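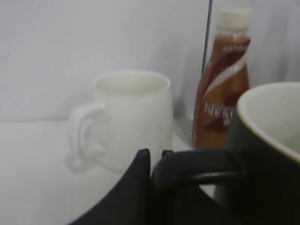

White mug, brown bottle, white table.

Zesosis Morning Lamp: a review from the gloomy end of March

There is decent evidence that bright light early in the day can lift a person's mood. There is less evidence that it can lift mine before coffee, but I paid $63 for the Zesosis Morning Lamp and sat in front of it every workday for a month, so I have opinions.

The lamp is a flat panel on a folding stand. It has one button, which handles power, brightness and the timer, depending on how long you press it and how much it likes you. I have set the timer to 15 minutes on purpose exactly once.

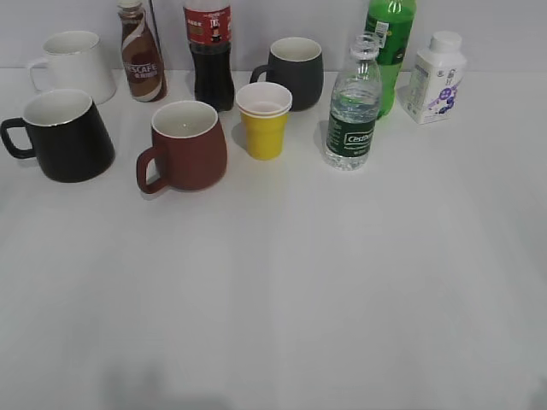 The box promises 2,000 lux, and in very small type it explains that this is measured with your face close enough to fog up the panel. At the distance where a normal adult eats toast, my meter read 642. The older Jidholm panel I used last winter was brighter at the same spot, though it also hummed like a refrigerator with a grudge.

Did I feel better? A little, I think. I fell asleep earlier by the second week and stopped snapping at the radio. I also knew I was testing a mood lamp, and the days were getting longer anyway, so please don't treat me as a study. If your winters are truly bad, talk to a doctor before you talk to a lamp. 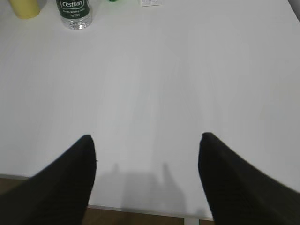 Placement matters more than the manual lets on. It wants the panel off to one side, slightly above eye level, and says nothing at all about the furniture. A glossy white tabletop like this one, with its streaks of lighter and darker reflection, will throw glare back up at you from below. I put a dull placemat down and the squinting stopped.

The stand is the weak point. It folds flat nicely for travel and, on Saturday, folded flat nicely while I was reading. Ayala sells a heavier base that fits, for nearly half the price of the lamp. I used a dictionary. 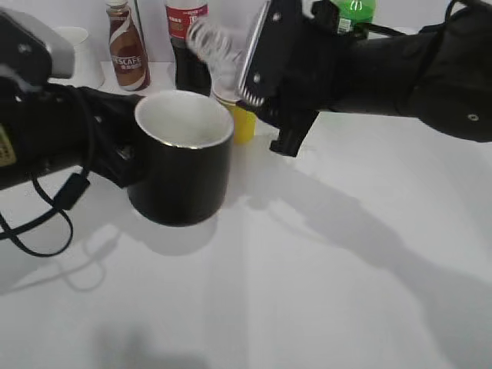
Black mug with a white interior and a thin gold rim.

Trokgate had it in stock when I last looked, with free returns. Buy it if you can sit close and have a patient thumb. Otherwise, hunt down a used Jidholm and learn to live with the hum.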